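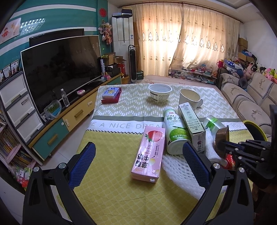 Strawberry milk carton between the jaws, coconut water bottle to the right of it. The other unit is at the right edge.

Ticket: Hala hand-held pair, jaw width does not return to zero on one unit
Status: Closed, one item carried over
Priority: Normal
Site: Flokness
Equipment: Hala grippers, left and right, each with a phone on top. Log machine: Sakai
Last service: October, pads replaced on both units

Fault as reported

During table clearing runs the left unit reports the jaws as open when they are closed. With nothing between the pads the width should read zero. It reads 2 mm. It does not do this after every grasp, and it is worse after holding something wide such as a drinks carton. The right unit reads correctly.

Out of 288 runs checked on Sakai, 22 were flagged for width. All of them were the left unit. The video in the flagged runs is fine and so is the tracking, so they have been set aside and not deleted. Please do not delete them while this ticket is open.

Already tried before opening the ticket: restarted the phone app, wiped the pads, zeroed the width again from the menu. The zero holds for a few grasps and then the offset comes back.

First reply (Sadent support)

Please do the following in order and report after each one. Do not re-zero in between or we lose the offset we are looking for.

1. Close the jaws by hand with the trigger released and read the width. Write it down.
2. Look at the ribbed pads from the front with the jaws shut. The ribs should meet along the full length. If they touch at the tip only, say so.
3. Hold one finger still and try to rock the other sideways at the pivot. Compare with the right unit.
4. Film through the phone while you open and close, keeping both pads in view.

Site, steps 1 to 4

Step 1: 2 mm with the trigger released. Pushing the fingers together by hand brings it down to zero. Let go and it creeps back up.

Step 2: pads meet at the tip first. Some daylight towards the base on the left unit. On the right unit they meet evenly.

Step 3: there is play in one finger of the left unit. Not much, but you can feel it and there is a faint click. None on the right unit.

Step 4: done, clip uploaded to the ticket. The pads come together a little off centre.

Sadent support

Thanks, the clip is clear. It sounds like a pivot screw backing out. When the screw is loose the finger tips over slightly under load and the linkage does not come all the way home. A new zero only hides it until the next wide object.

Take the pads off first or you will end up gripping the unit by them. Then check every silver screw on the linkages, both sides. Turn each one with the short driver from the kit, finger tight and then a small nip more. The joint must still swing freely. If it goes stiff, back it off. Do not use threadlock yet.

Once the pads are back on, run 100 open and close cycles with nothing in the jaws and read the width at the end.

Site

One screw on the left unit was loose, turned easily by nearly half a turn. The others were tight. Nipped it up, joint swings freely. Pads back on.

100 cycles done. Width reads zero at the end. Pads meet along the length now.

Then repeated with a carton in the jaws for part of the time. Still zero. We would like to try it on real runs before closing.
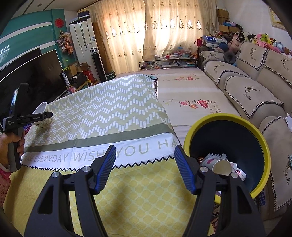 Flokness, May 2021

Back on normal runs with the pair, same patterned cloth and same bin as before. The bin with the yellow rim stays on the right. The white paper cup on its side is a good test, as a light thing like that gets crushed or dropped if the closing width is out.

Results from the first session after the repair: no width flags on either unit. Cup picked up cleanly on each try. Cartons also fine. The operator says the left trigger feels the same as before, so the screw has not been overtightened.

Two small things came up that we had not put in the ticket:

- When both units are working close to the bin, one can come into the other's view. Sakai does not flag this and we are not asking for it to be changed. Operators have been told to let one hand finish at the bin before the other comes in.
- The jaws can snag the foam fruit netting if it is lying under something else. It pulls on the pads sideways. We don't know if that is what worked the screw loose - it might be, as we had a lot of netting in the runs that month.

Sadent support

Good. On the netting, it is possible but we can't say from one unit. Open the jaws fully before lifting away and pull the netting off by hand if it catches. Don't shake it off.

Please add a screw check to the start of each session for now. Rock each finger, read the closed width, look at the pads. If the same screw moves again, stop using the unit and we will send a replacement along with the threadlock.

Site

Check added to the start sheet for both units. Flagged runs have been gone through again: the width track was corrected where the offset was steady, and the rest stay out of the set.

Carried over: spare pivot screws for the kit, none left here. Please send with the next pads order.

Sadent support

Screws added to the order. Closing.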